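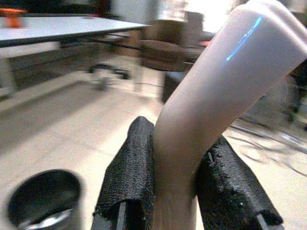 A pale bent piece, shaped like an elbow, with a thin blue streak of light on it.

I have a shoebox of pipe odds and ends under the bench, and for years it was the place where fittings went to die. Bends, short straight bits, end caps, all jumbled up with rubber washers and one very old sink strainer! Then in September I moved the whole lot into five jars with screw lids, and I can't tell you how much nicer Saturday-type jobs have gotten.

My rule is to sort by the size of the opening and forget about shape. When the drain under the sink drips I know what size I need long before I know if I want an elbow or a straight piece, so everything that fits together lives together. I write the size on masking tape and stick it on the jar (the lids always end up on the wrong jars, don't ask me how I know).

Old plastic bends clean up fine in warm water with a squirt of dish soap. A bottle brush gets around the corner, or you can pull a knotted rag through on a string. Let them dry standing up overnight. Run a finger around the rim afterward, and if you feel a crack, toss it.

My neighbor Anathi keeps her washers on a big safety pin, and I've copied her. Oh, and take the old piece with you to the store! I once bought three elbows from memory and every one was too small. They're still in the jar, if anybody near Stovanbridge wants them.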